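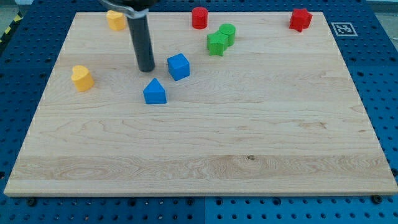 Bowen Street Residents' Association
Minutes of the August meeting

Present: Glenys Ellis (chair), Simin Salehi, Mayu Fujimoto, Beril Tokgöz
Apologies: Prys Kemeys

Minutes of the last meeting were approved with one correction. The gate on the alley side is to be repaired, not replaced.

1. Parking
Mayu has written to the city again about the faded curb paint near the corner. No answer yet. She will call next week and ask for the street department directly.

2. Storm drain
The drain outside number 22 backed up again after the heavy rain. Simin has pictures and will send them in with the complaint. Residents are asked to keep leaves and grass clippings out of the gutter – bags are available from Glenys.

3. Block party
Start time moved to 4 p.m. Beril has a quote from Grosard for 30 folding chairs and 2 canopies. Agreed to take the chairs and one canopy. Glenys asked whether the street permit covers the side lane. Beril to check. Music to end at dark, same as last year.

4. Trees
The maple by the bus stop has a split limb. Reported. Prys sent a note asking that the new trees be watered by whoever lives closest. Agreed, and Mayu will put a slip through the doors.

5. Other business
Simin raised the noise from early trash pickup. Left until the next meeting so that Prys can take part – he has the earlier letters.

Meeting closed. Next meeting at Simin's house, same time.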